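Le hors-jeu expliqué aux enfants

Par Imani Wanyama

Tu regardes un match de football avec ta famille. L'attaquant court très vite, il marque, tout le monde crie de joie. Et puis l'arbitre siffle et le but ne compte pas. Quelqu'un dit : « Il était hors-jeu ! » Mais que veut dire ce mot ? Moi aussi, quand j'étais petite, je ne comprenais pas cette règle, et j'ai mis longtemps avant d'oser demander.

Pourquoi cette règle existe

Imagine un match sans hors-jeu. Un joueur malin pourrait rester tout le match à côté du gardien adverse. Il attend, il se repose, il regarde les nuages. Ses camarades lui envoient de très longs ballons, et lui n'a plus qu'à pousser du pied. Ce serait un peu triste, parce que les joueurs ne se feraient presque plus de passes au milieu du terrain. La règle oblige donc les attaquants à avancer avec le jeu.

La règle, pas à pas

Un joueur est en position de hors-jeu quand trois choses sont vraies en même temps. D'abord, il est dans la moitié de terrain de l'adversaire. Ensuite, il est plus près de la ligne de but que le ballon. Enfin, il est plus près de cette ligne que l'avant-dernier adversaire. Le dernier adversaire, c'est souvent le gardien, et l'avant-dernier est souvent un défenseur. Mais le gardien peut aussi être sorti de son but, alors il faut bien regarder.

Si l'attaquant est exactement à la même hauteur que l'avant-dernier adversaire, il n'est pas hors-jeu. Les bras et les mains ne comptent pas. La tête, le corps et les pieds comptent.

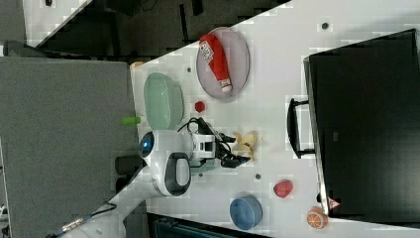
Une bouteille de ketchup sur une assiette rose pâle, à côté d'un bol vert menthe.

Le moment qui compte

Voici la partie la plus difficile, même pour les grands. On regarde où est l'attaquant au moment où son camarade joue le ballon. On ne regarde pas où il est quand il le reçoit. Un joueur rapide peut donc partir derrière son défenseur, le dépasser pendant que le ballon roule, et arriver seul devant le gardien. C'est permis !

Prenons un petit match imaginaire entre les Bleus de Toren et les Jaunes de Fovby. À la 24e minute, une joueuse de Toren fait une passe en avant. À cet instant, l'attaquante est à côté de la dernière défenseuse de Fovby, et la gardienne est derrière elles, devant son but. L'attaquante court, prend le ballon et marque. Le but est bon.

À la 54e minute, la même attaquante part trop tôt. Quand la passe est donnée, elle est déjà devant la défenseuse, plus près du but. Elle marque encore, mais l'arbitre siffle : hors-jeu. Le but est refusé et Fovby reçoit un coup franc indirect.

Être là sans jouer

Une chose que beaucoup de gens oublient : être en position de hors-jeu, ce n'est pas encore une faute. Si le joueur ne touche pas le ballon et ne gêne personne, l'arbitre laisse jouer. Mais s'il se met devant les yeux du gardien pour l'empêcher de voir, là, il participe, et on siffle.

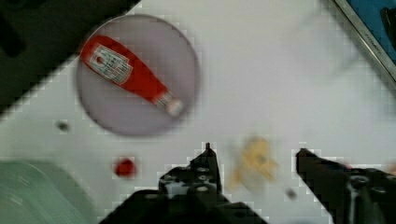 Il y a aussi trois moments où on ne peut pas être hors-jeu : quand on reçoit le ballon directement d'une touche, d'un corner ou d'un coup de pied de but. Les attaquants le savent bien, et parfois ils en profitent -- tu peux essayer à l'entraînement.

Qui surveille ?

L'arbitre au milieu du terrain ne peut pas tout voir. Deux arbitres assistants courent le long des lignes de touche avec un drapeau. Ils essaient de rester à la hauteur de l'avant-dernier défenseur. Quand ils voient un hors-jeu, ils lèvent le drapeau. Dans les grandes compétitions, des arbitres regardent aussi les images sur un écran. Cela s'appelle l'assistance vidéo. Parfois il faut attendre la réponse, et c'est long quand on a envie de fêter un but.

Pour t'exercer

Va au parc avec trois amis. Une personne garde le but, une autre défend, une autre attaque, et toi tu fais la passe. Crie « maintenant ! » quand ton pied touche le ballon, et tout le monde s'arrête comme une statue. Alors vous pouvez voir si l'attaquant est hors-jeu ou non. Ensuite, changez les rôles -- celui qui défend apprend beaucoup aussi.

Petits mots à retenir

Avant-dernier : celui qui vient juste avant le dernier.
Coup franc indirect : un ballon arrêté, avec lequel on ne peut pas marquer directement. Un autre joueur doit le toucher avant qu'il entre dans le but.
Ligne de touche : la longue ligne sur le côté du terrain.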